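From: Shahab Taheri
To: onebag-list
Date: 2023-05-05
Subject: Re: [onebag] Felt-type bags, do they hold up?

> I'm looking at replacing my old nylon pack and keep coming back to the
> gray felt kind. I carry a laptop, a charger, lunch and a rain shell, and
> I'm on the train twice a day. Two things worry me. One is pilling where
> the straps rub. The other is that every one I've seen has the front
> pocket zipper running up and down instead of across, and I can't see how
> you get anything out of that without it all ending up at the bottom.
> Does anyone on the list use one daily? I'd also like to know if you can
> wash it. The Okdale is the one I can get locally.
>
> Hwang

I've had mine since last April and it goes to the office with me every day, so I can answer most of this. Mine is a Worero, not the Okdale, so take the pocket part with that in mind. I've only handled the Okdale in a store.

Pilling: yes, some. It started on the back panel where it sits against my belt, and a little under the straps. The front is fine. I go over it with a fabric shaver every couple of months and that takes care of it. If you wear a rough wool coat in winter I'd expect more.

The vertical zipper took me a few weeks to get used to. You're right that things drop to the bottom. What works for me is laying the bag flat on a table before I open it. Then the pocket opens like a book and you can see what's in there. On the train, with the bag on your knees, it's a nuisance, and I moved my pass and keys to my jacket because of it. I keep flat things in the front pocket now: a notebook, a thin pouch with the cables, a pack of tissues. Anything round or heavy goes in the main compartment.

Small stuff I take out first. When I get to the office the bag goes on the big table and whatever I need for the morning goes on top of it until I've picked a desk.
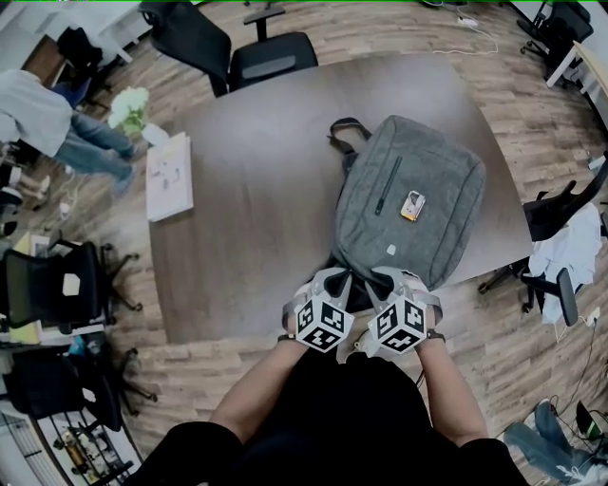 Shape is the other thing. With a laptop in it, mine stands up by itself. Empty, it folds over, so I leave it lying down. The handle loop at the top has held up with no loose stitching, and I pick it up by the loop far more often than by the straps.

Washing: the label on mine says hand wash cold. I did it once, in the bathtub, with the Trumer wool soap somebody here recommended. It took 2 days to dry and came out the same size. For ordinary dirt a damp cloth is enough. Coffee came out with the cloth when I got to it right away. Bike grease did not come out.

Rain is where I'd hesitate if I were you. The fabric soaks it up and gets heavy. I bought a cover and leave it in the bottom of the main compartment. Your shell would have to go in a plastic bag once it's wet, or the lining smells by evening.

If you can try the Okdale in the store, put your own laptop in and check the corners. The one I looked at was tight there, and mine isn't.

Shahab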